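Kirnex Hand Demos, README

September 11, 2021
By the Kirnex data desk, Clorkden

## What this is

Kirnex is a set of hand demonstrations recorded at an ordinary office desk. A person wears a marker rig on each wrist and does small desk jobs. The idea is that wrist motion recorded this way can stand in for driving the arm by remote control, at a lower cost per demo. We think that claim is still unproven, and this card is written accordingly.

There are 1000 demos. Please don't quote that number as if it settled anything. Many of them are near repeats, and a policy trained on near repeats will look good on a test split cut from the same desk.

## Tasks

- `stapler`: grip, tilt, set down
- `under_desk`: reach below the desktop and handle devices kept in wall holders
- `mixed`: whatever was left over after sorting

`mixed` is the weakest folder. The labels were assigned after recording and we would not train on it alone.

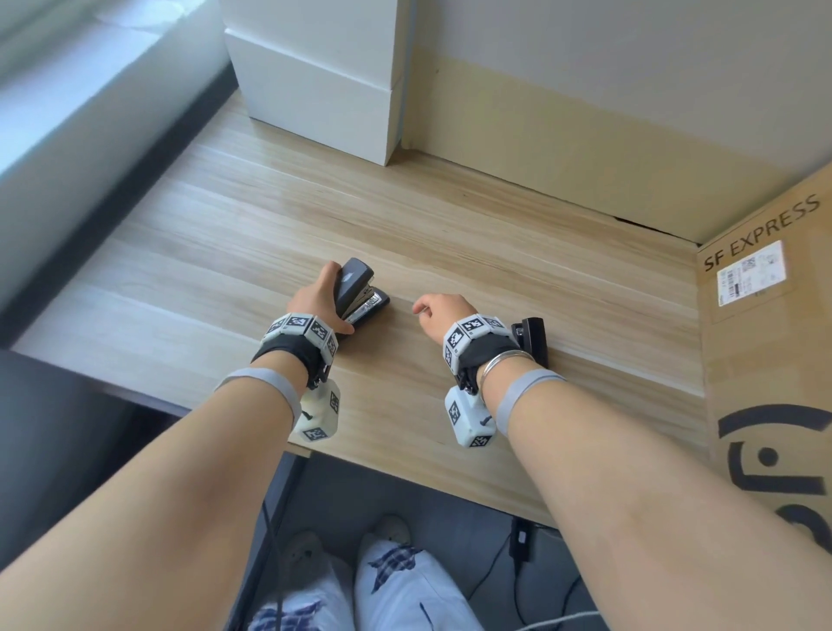 Stapler task, left hand gripping, both wrists tracked.

## What is recorded

Each demo has head video, a pose track for each wrist, and a one-line text label. Poses come from the square markers on the wrist blocks and modules. When the markers turn away from the view, the track is filled in by interpolation, and the `filled` column is set to 2. Drop those rows first and see what you have left before reporting a result.

Fingers are not tracked. Grip is a label typed in by the person who reviewed the clip. It says open, closed or unsure, and "unsure" turns up more often than we would like. A stapler held from the side and a stapler about to be squeezed can carry the same label.

No force is recorded either. If your method needs to know how hard to press, this set can't tell you.

## Known problems

The `under_desk` clips are hard on the tracker. The light is poorer down there and the arms come in at steep angles. Version 2 fixed a clock offset between the left and right tracks. Version 3 fixed the offset that version 2 put in. If your copy is older, throw it out.

We replayed part of the stapler folder on the Unitz arm. Reaching was fine. Closing on the tool was not, and we have seen no replay we would show as a success without an excuse attached. Remote-control demos made by the same people on the same arm did better, though they were slow and dull to collect.
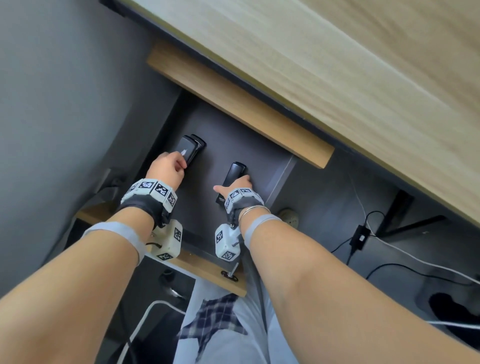

**Can I mix these demos with remote-control data?**

You can, but keep the two sources flagged and report results for each one separately. In our own tests the mix hid how little the hand demos added.

## Use

Fine for pose tracking work and for pretraining, if you check it against a baseline with no hand demos at all. We don't recommend it as the only source for a grasping policy.

Related

- Stefanou glove recordings, data card
- Unitz arm replay scripts
- Kirnex changelog, May
- Clorkden notes on marker dropout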